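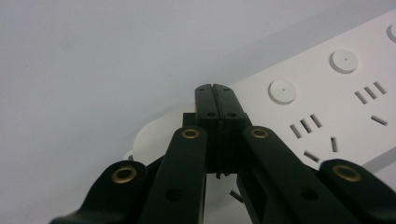 I finally got to the cables on Thursday. The desk in the back room had been feeding off one outlet behind the bookcase, and every time I wanted to unplug the printer I had to move a shelf of binders first.

The white power strip now goes within reach of my chair. I labeled the plugs with masking tape and a marker - lamp, printer, router, monitor, phone. That makes 5, and I had 2 chargers left over that fit nothing I own. They went in the donation box.

Consuelo Figueroa asked in the comments what I use for bundling cords. Just the hook-and-loop ties from Andov. I tried zip ties in June and ended up cutting them off again whenever something had to move.

Next is the drawer with the old adapters.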